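Setting up the Draron court alert tool – Section 3: Following a criminal case

If you've made it through the install and the sign-in, you're past the dull bit! From here I'll walk you through following one criminal case from first appearance to sentencing. I cover courts for a small local paper and I have Draron open all day, so these are the settings I use myself.

1. Open the Cases tab and click Add Case. Type the docket number exactly as the clerk's office prints it, dashes included. I once left out a dash and followed a parking dispute for two days.

2. Pick the court from the list. Our sample case sits in the Grolley county court, file 233.

3. Under Parties, add every defendant on a separate line. Co-defendants often get split off later with their own hearing dates, and the tool can only track the ones you've named.

Note: If a defendant is a minor, tick Restricted. The name then stays off your printed lists and out of your email alerts.

4. Choose your alerts. I switch on Bail, Plea, Postponement and Verdict and leave the rest alone (Filing sends you every scrap of paper, and a big fraud case can bury your inbox by lunch).

5. Set the hearing reminder. The box takes minutes, so for six hours' warning you enter 360.

6. Click Save, then Test Alert. A message should land in your inbox with the case number in the subject line. If you see error 141, the court's calendar is offline for updates – go get a coffee and try again later.

Caution: An alert is a pointer to the record, and it can be wrong. Always check the charge sheet before you publish a name or a charge. The Fedance feed was mixing up "charged" and "convicted" as recently as July, and those two words can get you sued.

7. For the press room desk, plug in the wired connection before you start a long hearing day. The Wi-Fi in old courthouses is hopeless, and I've missed a bail ruling that way.

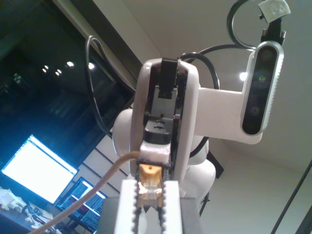 Network cable with a clear RJ45 plug.

8. When the case closes, click Archive. Don't click Delete! Appeals come back months later and you'll want your notes.

Print this section | E-mail this section

Comments

chiu_desk: Step 5 saved me, I had been typing hours and getting reminders six minutes before court.

nightcopy: Can you archive one defendant and keep following the others?

Reply from the author: Yes, open Parties and hit the little arrow next to the name.

Draron Help Pages | Contact us | Copyright 2022 | Back to top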